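Pruning Roses After a Mild Winter: An Interview with Gudrun Janssen
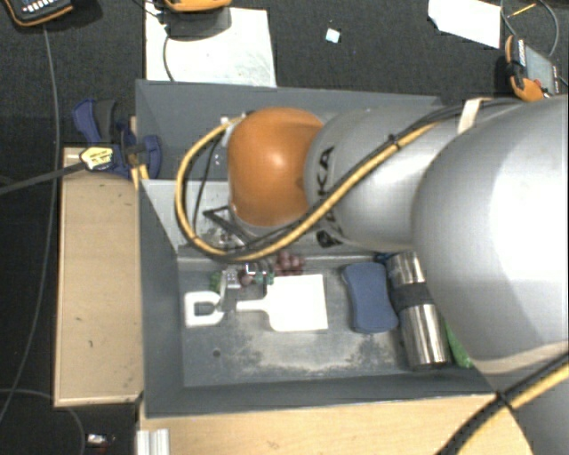
Department of Horticulture and Garden Advice, Tidness College

13/02/2021

Gudrun Janssen has advised home gardeners in the Tidness area on roses and other flowering shrubs for many years. She spoke to Leonie Strobel of the department's publications office about winter pruning, and about the questions that reach the advice line at this time of year.

The advice line received 181 enquiries on roses last season, and the greater part of them concerned timing. Ms Janssen's advice is to look at the plant before consulting the calendar. "When the buds begin to swell and show a little red, you may start," she said. "In a sheltered town garden that can be several weeks earlier than on the higher ground at Kälin. Two neighbours on the same hill may quite properly prune a fortnight apart."

Mild spells present a particular difficulty. Many bushes have kept their leaves, and some have put out soft new growth that a hard frost would blacken. Ms Janssen does not regard this as a cause for alarm. "The soft growth will be cut away in any case," she said. "What I would ask people to avoid is cutting hard during a warm week and then feeding. Leave the feed until the plant is growing steadily."

For established bush roses she recommends taking out dead and crossing stems first, cutting each back to sound wood. The remaining stems may then be shortened by half. "The centre of a healthy stem is white or pale green. If it is brown, go lower and look again." She leaves 4 strong stems on an older bush and is content with fewer on a weak one.

Asked whether the angle of the cut was as important as the older books suggest, Ms Janssen was measured. "A slight slope away from the bud is good practice. A clean blade matters a good deal more. I see far more harm from crushed stems than from level cuts." Secateurs should be wiped between bushes wherever there has been canker or dieback.

Climbing roses require different treatment, and here Ms Janssen referred to the trial border kept by her colleague Heike Reuter. The border holds 70 climbers and ramblers trained on wires. Side shoots on the climbers are cut back to two or three buds during winter, and the main stems are tied in as near to level as they will go. Ramblers that flower only once are left until they have finished. "Every year someone prunes a rambler in February and telephones in the summer to ask where the flowers are," Ms Janssen said. "The plant is quite well. It will flower the following year."

On black spot, she advises gathering up fallen leaves now and keeping them out of the compost heap. A mulch 50 millimetres deep may be laid once the soil is moist, kept clear of the stems.

Newly planted bare-root roses should be pruned hard in their first spring, a step which Ms Janssen acknowledged many owners find difficult. "They have paid for a plant and do not wish to cut most of it off. I do understand that. But the roots have been disturbed, and they cannot support long stems."

Birgit Brinkmann will take over the advice line in September, when enquiries turn to the ordering of new plants. Soil samples may be left at the department's front office, marked with the sender's name and the part of the garden from which they were taken.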